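Questions and answers about product costing at Horach

Last updated 10/08/2022 by Yeshi Mekonnen, management accounts

Why did we write this page?
Every November, when the budgets are prepared, the same questions come to our office from the production managers. I collected the answers in one place. If you are new, please read also the budget manual, especially the chapter on overheads.

What is the difference between full cost and marginal cost?
Marginal cost is what one more unit costs us: material, packaging, and the wages that are paid by the piece. Full cost has in addition a share of the rent, the salaries, the insurance and the other overheads. Both figures are correct, but they answer different questions. For the stock value in the yearly accounts we use full cost. For most short-term decisions we look first at marginal cost.

How are the overheads shared between the products?
By machine hours. Until the last budget they were shared by labor hours, and this was not fair to the Skallum line, where much is still done by hand. Gemechu Birhane proposed the change and the figures were recalculated for both lines.

Can you show a calculation?
Yes. Let us take one month of the Rilolex line. The fixed costs are $2000 more than in the budget, and the output is as planned. The overhead for each unit becomes higher, so the full cost becomes higher also. The marginal cost stays the same. A manager who sees only the full cost may think that the line has become less efficient, but the reason can be a new rent contract.
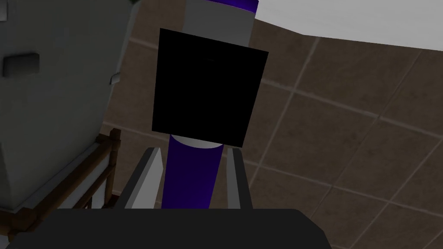 The opposite happens too. When the output rises and the fixed costs do not move, every unit carries a smaller share of them, and the line looks cheaper without any change in the work.

What does "over-absorbed" mean in my monthly report?
The overhead rate is fixed once for the year. If you use more machine hours than we planned, more overhead is charged to your products than we really spent, provided that the spending itself was as planned. The extra amount is over-absorbed. It is corrected at the end of the year and you do not need to do anything.

A customer offers a price under full cost. May I accept it?
Sometimes. The price must be higher than the marginal cost, you must have free capacity, and the order must not disturb the prices for our regular customers. Vainio asked last year for 805 units at such a price and we said yes. A second request, for 241 units, we refused – the machines were already full and we would have had to delay better paid work. Please ask Bethel Seyoum before you promise anything to the customer.

Which costs can I influence as a line manager?
Material waste, overtime, small tools and repairs that you order yourself. Rent and depreciation are shown in your report, but they are under the line "not controllable" and your result is judged before them.

Why is my variance shown in 2 parts?
One part is the price variance and the other is the usage variance. If the material was bought at a higher price, the question goes to purchasing, to Reiko Aoki. If more material was used than the standard allows, the question goes to you.

How can I correct a wrong cost center?
Send the invoice number and the right cost center to Kedir Teshome before the month is closed. After closing, the correction will appear in the next month – the old report is not printed again.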